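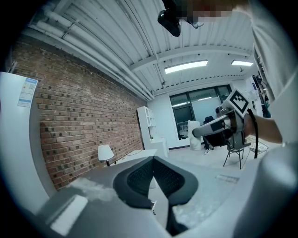 Hand-held grippers in use at the Grukitberg site. The one on the right carries its marker cube on top.

Projects > Nuchit > Reports to funder > Working rules for hand-held collection

Nuchit: progress report to the Seretov Fund
Working rules for hand-held gripper collection
Submitted 2022-01-31 by Trinidad Gallardo, project lead

1. What this report covers

The grant pays for a written set of working rules for people who record manipulation data with hand-held grippers, and for a trial of those rules at one site. This report covers the period since the last one. It says what has been written, what was tried on the floor at Grukitberg, what had to be changed, and what is left. Spending is in the separate sheet sent to your office and is not repeated.

The rules are meant for small sites. A large lab usually has a safety office and its own procedures. A site with a couple of rooms and part-time operators usually has a page taped to a door, if that. Our draft should be usable by the second kind without hiring anyone.

2. State of the draft

Draft 3 is finished and has been in use at the site since the middle of the period. It has 47 rules. Draft 2 had more, but several said the same thing in different sections, and operators told us they stopped reading when they hit a rule they had already seen. We merged those. Two rules about robot arm workspaces were taken out and moved to an appendix, as they only apply when the recorded motions are played back on an arm and no arm was used in this part of the work.

The draft is in five sections: the room, the equipment, the operator, other people in the room, and the recordings. Each rule is now marked either "must" or "should." We had been using "must" for nearly everything, which made the word useless. A "must" is now a rule where breaking it stops the session.

3. The trial

We logged 1043 sessions under draft 2 and draft 3 combined. A session is one operator, one task, one start and one stop. Fourteen operators took part. All of them had the induction before their first session. Three joined late in the period and have only worked under draft 3.

The site lead filled in a one-page check sheet at the start of each shift and spot-checked sessions during it. Operators could also put in a note at any time, with or without a name. We got more notes than we planned for and reading them took longer than it should have. We have since added a box for the section number, which helps with sorting.

4. Findings by section

4.1 The room

Most of the rules in this section held up. Floor markings for start positions work well and people follow them without being reminded. The rule that furniture goes back to its marked position at the end of a task was followed less well, mainly on days when two tasks shared the same tables. We now ask for one named person per shift to reset the room.

Lighting was not in draft 2 at all. Operators and the people who process the recordings both raised it. Large windows behave differently after dark, when they reflect the inside of the room, and a reflection can show a person who is standing well outside the task area. Draft 3 says to cover or turn away from large windows when it is dark outside, or to note the reflection on the session sheet. It is a "should" for now. We would like more evening sessions before deciding on it.

4.2 The equipment

The main issue was cables. Some of the grippers have a cable hanging from them, and the operator walks with it. Draft 2 said "keep cables clear of the feet," which is correct and not very useful. Draft 3 gives a way of doing it: the cable is clipped once at the belt or the hip, with enough slack for a full reach, and the operator does one full reach to each side before pressing record. Near-trips reported by operators went down after this change. We do not want to claim too much from that, as the tasks also changed in the same weeks.

Marker cubes are the other point. The cube on top of a gripper has to be seen by the cameras and has to sit in the same place every time. The rule is to check by hand that the cube does not move before each session, and to stop if it does. This is a "must." Operators sometimes tightened a loose cube and carried on. The tracking for those sessions could not be trusted afterward and they had to be set aside. The rule now says in plain words that a cube that has been touched means a new calibration.

Finger pads are checked at the start of the shift for tears and for anything stuck in the surface. Worn pads are replaced in pairs. We had no limit for wear in draft 2 and people used their own judgment, with very different results. Draft 3 has a set of reference photos for comparison. Donent, who supply our replacement pads, have agreed to look at the photos and tell us whether they match what they see from other customers. We have not had their reply.

4.3 The operator

The session length limit stays at twenty minutes, followed by a break of at least five. Several operators asked for longer sessions. Others said their wrists were sore by the end of a shift even with the limit. We kept the limit and added a rule that an operator changes to a different type of task after every third session. The site lead can shorten the sessions but cannot lengthen them.

Clothing came up more than expected. Loose cuffs can catch in the fingers, and lanyards swing into the view of the camera. Short or rolled sleeves are now a "must" and lanyards come off at the door.

Left-handed operators found that two of the hand positions in the induction booklet did not work for them. The booklet has been redone with both hands shown.

4.4 Other people in the room

This section changed the most. When two or more people record at the same time, they get close to each other, and each has attention on a gripper and not on where the others are standing. Draft 2 set a fixed distance between operators. It was broken constantly, in part because some tasks need two people at one table. A rule that is broken every day teaches people to ignore the sheet.

Draft 3 separates the two cases. For separate tasks the fixed distance stands, and it is marked on the floor. For shared tasks there is no distance, but the two operators agree out loud on who moves first and which way each will step back. Either one can call "stop," and both then lower their grippers and stand still. The word was chosen at the site. People had been saying "wait," "hold on," and "sorry," and no one knew which of these meant stop.

People who are not recording sit or stand outside the marked area. They may cross it between sessions.

4.5 The recordings

Faces are blurred before any recording leaves the site. This was already our practice and is now written down as a "must," with a named person responsible on each shift. We took a sample of some 400 recordings and looked through them by hand for faces the blurring step had missed. Most of the misses were faces in reflections or people seen from the side at the far end of a room. Those recordings were corrected. The software setting has been changed and the hand check will be repeated on the next batch.

Papers, screens and labels with readable text are the weaker area. The draft says to clear or cover personal papers and screens before recording. It says nothing firm about labels on furniture and appliances. We have left this open and would welcome the fund's view, as it affects how much can be shared at the end of the grant.

Consent forms are signed by everyone who enters the room while recording is going on, visitors included. Two visitors were let in without a form during the period. Both sessions were deleted the same day and the entry has been moved into the site log.

5. Incidents

There were no injuries that needed treatment. There were two pinched fingers, both while closing a gripper by hand to show it to someone else. The induction now tells people to hand over a gripper open and by the housing. One gripper was dropped and its camera mount cracked. It was taken out of use until a replacement mount came.

6. Changes from the plan

We planned to trial the draft at a second site in this period. The site we had in mind lost its room and we did not find another in time. The second trial has been moved to the next period. No extra money is requested for it.

The induction was planned as a half day. It now takes just under two hours, with the first two sessions done alongside an experienced operator. Operators preferred this and the site lead reports fewer questions later on.

7. Next steps

Draft 4 will be written once the second site has used draft 3 for at least four weeks. We expect to send it to the fund in May, with the check sheet and the redone booklet attached. Before then we need to settle the lighting rule, the wear limit for pads, and the question about labels. The appendix on playback with robot arms will get a first reading by someone who runs an arm daily. We are looking for that person and would be glad of a suggestion.

One request. The reporting form asks for the number of rules "fully implemented." We left the field blank. A rule can be followed on most days and missed on a busy one, and we would have had to make up a cutoff. If the fund has one in mind, we will use it and resubmit the page.

Contact: Trinidad Gallardo, Nuchit project office, Grukitberg | Back to top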